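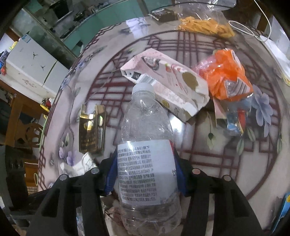
Tredari Table Linens: Home Goods Team

The Kwofie Round Tablecloth

I've had the Kwofie on my own table since last April, so I'm not exactly neutral here! It's a glossy cloth with a maroon lattice window pattern and big lavender flowers with green leaves, and it's the one I keep telling my friends to get. My old cloth was plain cream (lovely for a day, then every teabag left its mark). With this one there's so much going on that a few crumbs just disappear into the flowers.

And my table is never clear, I'll admit it. Water bottle, snack bags, a bundle of noodles I meant to put away, a carton with strawberries on it... it all ends up there, and I still like looking at the pattern in between. The lavender goes nicely with dark wood, and with pink too, if that's your thing.

The bits people ask me:

Size: the round one is 50 inches across. We do a bigger round in the Festent range, but the flowers are blue on that one.

Cleaning: wipe it with a damp cloth and a drop of dish soap. Please don't put it in the dryer (I tried it with an early sample and got a very sad, wavy circle). Creases from the packaging relax after a couple of days, or you can lay a towel over the top and smooth them out with your hands.

Hot things: use a mat. It's fine with a mug of tea, but I wouldn't set a pot straight off the stove on it.

Backing: soft and a little grippy, so it stays put when somebody drags a plate across.

Item number 1132, sold singly or in a pack of 2. The matching chair pads are item 444, and they come from the Dement workshop, so they ship separately and can take a few days longer.

If you're stuck between sizes, measure straight across the middle of your table and send me the number. I'm happy to help!

Selorm Ankrah
Page updated 8 March 2019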